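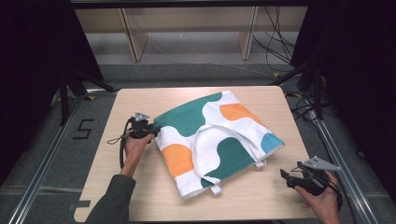
Recording a Cloth Folding Set with the Folonix Hand Kit
Posted 12/3/20 by Yulan Xia

The Folonix kit is a pair of hand-held grippers sold by Davum for recording demonstrations without a robot arm. Each unit has its own finger camera and a cable to the recorder. This page covers one full recording pass on soft goods: tote bags, towels and similar flat items. Rigid parts are handled in a separate guide by Guilan Tan.

What you need

Two Folonix grippers, left and right
Marker plates, one per gripper
The Tian recorder box, firmware 306 or later
A table with free space on all sides
Five or six cloth items of different weights

Step 1. Mount the marker plates

Seat the plate on top of the gripper and tighten both screws by hand. The left and right plates are not interchangeable. If they are swapped, the tracking software accepts them and the two hands come out mirrored in the log. Check the letter on the underside before tightening.

Step 2. Route the cables

Put the wrist loop on first. Run the cable along the inside of the wrist and leave enough slack to reach the far corner of the table. A tight cable pulls the gripper off level when the arm is extended, and the pull shows up as drift in the pose track.

Step 3. Set the grip

Open the fingers fully, then close them on a single layer of cloth. The fingers should meet flat along their length. On a towel with a stitched edge, take the edge and a little of the cloth behind it. Gripping the stitching alone gives a narrow contact, and thick hems tend to roll out when lifted. The stop screw sets the closing limit. Our unit shipped with the stop too far out for thin cotton and needed two turns in.

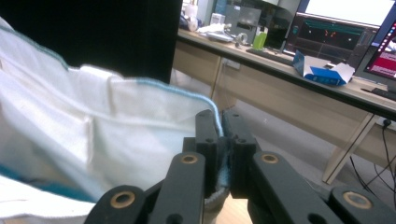
Step 4. Check the finger camera

Start the preview and look for both fingertips, with the pinch point between them. Lock exposure at 3000 for a bright room. Auto exposure is on by default and should be turned off, as white fabric close to the lens will darken everything behind it.

Keep hand speed moderate. Fast moves over a grained tabletop smear the surface texture, and the tracker then has less to work with. Approach the fold with the fingers open, one on each side of the material, and come in low along the table. 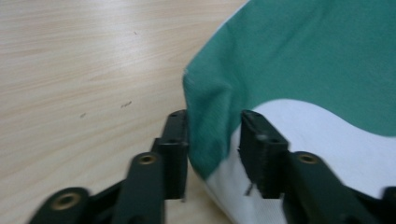
Pause for one second before closing. The recorder uses the pause to split the approach from the grasp, and takes without it have to be cut by hand later. Qiuyue Fang went through our first batch and had to cut 23 of them this way.

Step 5. Record and export

Press the button on the recorder once to start and once to stop. Name the take before starting the next one. Export to the Drilulbridge format if the data is going to a training server. The raw format is larger and holds the same tracks. A folder is limited to about 2000 takes, after which the export tool opens a second one.

Notes on the kit

The linkage stayed free of play through our tests. The cable strain relief is stiff and could be longer. The printed manual skips the stop screw entirely; Davum support sent the procedure on request. Spare fingers are sold in pairs only.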